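Re: [lab-equip] Gripper arm for the small-items bench, budget for next year

Posted to the list Oct 15, 2026

On the earlier thread, someone wrote:

> We are putting in for a second arm for the small-items bench and I have to
> get the request in by November. The quote from Sirnero is for the arm,
> controller and a two-finger gripper. The quote from Womamo is lower but
> leaves out the wrist camera and the stand. Has anyone here bought either in
> the last year or so, and what did you end up paying for that was not on the
> first quote? We mostly handle stationery, small bottles and packets. I also
> need to know whether a three-finger gripper is worth the extra, as my head of
> section thinks it is a luxury.

We went through this last year and bought from Sirnero, through Rikisham, who are the reseller for our region. I will go through it in the order the money went out.

The arm and controller came at the quoted price. Delivery was extra and so was the pallet collection. Ask for delivery to the room and not to the goods entrance. Ours was left at the goods entrance and we paid Rikisham's people to come back and bring it up.

The gripper is where we changed our minds. The first quote had the two-finger one. We borrowed that model for a fortnight and tried it on the sort of thing you list. It was fine on boxes and anything with flat sides. On round items it held well if they were lying flat and we came in from above, but when they were stood up they tended to turn in the grip as soon as they touched anything. We then asked for the three-finger version, and the difference on the quote was 3,478 including the mounting plate. That was the largest single change to our request and we had to write a separate page to justify it.

What went on that page, more or less, was a list of the items we handle in a normal month and which of them are round and narrow. For us it was over half. If yours is mostly packets and boxes I would not spend the money. Two fingers with softer pads will do, and pads are cheap.

Pads do wear. We allow 200 a year for them and have not gone over it yet. Buy a spare set with the first order, as Rikisham charge the same postage for one set as for five.

The wrist camera was 1,002 with its cable and bracket. Womamo leave it out of the first quote and so do most of the others, so check this line before you compare totals. You will want it. The overhead camera cannot see what is between the fingers once the gripper is down, and most of our failed picks were only understood after we looked at the wrist view. Get the longer cable. The short one pulls when the wrist is turned right round, and we replaced ours after two months.

Other things that were not on the first quote:

Stand and fixings. We used an old bench and it moved. We then bought the proper stand. Put the stand in from the start.

Safety assessment. Ours was done in house, but somebody's time still had to be charged to the project. Ask your own safety people before you submit, in case they want it done outside.

Training. One day for two people was included. A third person was extra, so we sent two and they taught the rest of us.

Software licence. The first year is in the price. The second year is not, and it falls in a different budget year, so it needs its own line. Ours was missed and had to come out of consumables.

Test items. This sounds too small to mention but we spent about 100 on marker pens, glue sticks, tubes and the like in the first two months. Some of it gets crushed. Try things with the shop wrapping left on as well as without, if that is how they will come to you. Film changes how the pads hold and it changes what the camera sees.

On whether three fingers are a luxury, I can only say what we use ours for. Most of our work now is upright handling next to other things, such as taking a pen or tube in and out of a tray or working close to a board or a wall, where there is not much room to come in from the side. The two lower fingers take the body of the item and the third comes in from the opposite side.
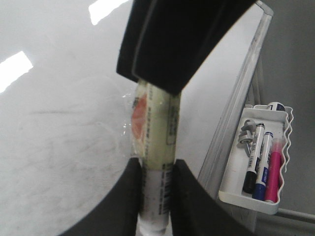 Do check the outside width of the fingers as well as how far they open. The data sheet gives the opening on the first page and the width a good deal further on. With small trays the width matters more, and we had to space our holders further apart than planned. If your trays are fixed, measure them and send the drawing to the supplier before ordering.

Glossy surfaces were the other thing we did not plan for. Whiteboards and clear film both throw back the ceiling lights, and the camera software did not cope well with that at first. We moved the bench and changed the exposure settings, which cost nothing but took a week. If you cannot move your bench, leave a little for a diffuser or a blind.

We did ask Womamo for a like-for-like quote, with camera, stand and three fingers. Once it was all in, the gap between the two was small. We went with Sirnero for the repair terms, as they lend you an arm if yours is away for more than ten working days. I do not know if they still offer that, so get it in writing. I have no experience of Womamo's support.

Kovalchuk also do a service contract for both makes. We have not taken it up. The price only made sense from the second arm onwards, so it may be worth you asking, given you would have two.

I can send our item list and the justification page off list if they are any use. The prices in them are last year's and before tax.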